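Drelska Bedding Set – White

Back in stock from Sunday. Duvet cover, flat sheet and a pleated bed skirt from Surkdale. Thick but not stiff, drapes over the corner of the mattress without fighting you. 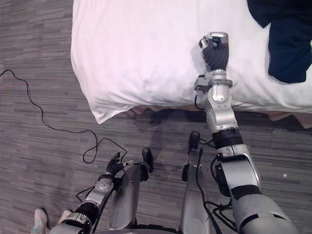 White bedding over the beige skirt

Item no. 331. Washes warm, tumble low. Iron if you must – we dont.

Faint tone-on-tone stripe in the white, shows up more when the light's on. Fine for piling clothes on while you sort.

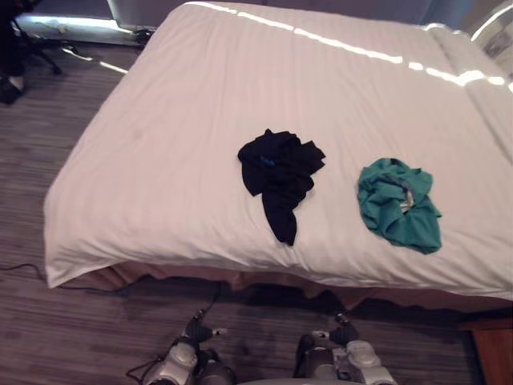 Cover closes with buttons at the foot. 200 thread count cotton, 2 sizes, Queen and King. Pillowcases sold seperately – pick plain or patterned.

Small room? Keep a side table and a basket near the bed so laundry has somewhere to go. The Kettler basket is white plastic with a handle cutout, wipes clean.

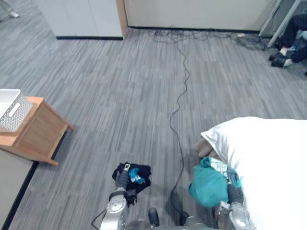
Mixing colors

White goes with most things. Taupe fitted sheet under it, checkerboard pillowcase on top, cat face and all.
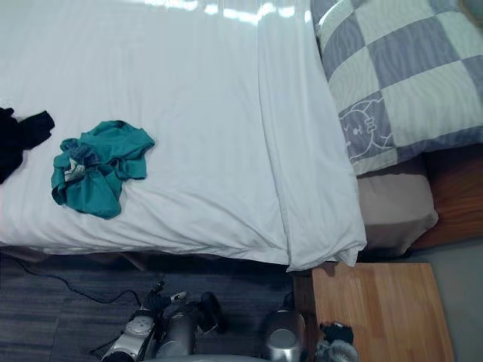 Fitted sheet is the Calex one, own listing. Ships in 4 days, returns OK if unwashed and still in the bag.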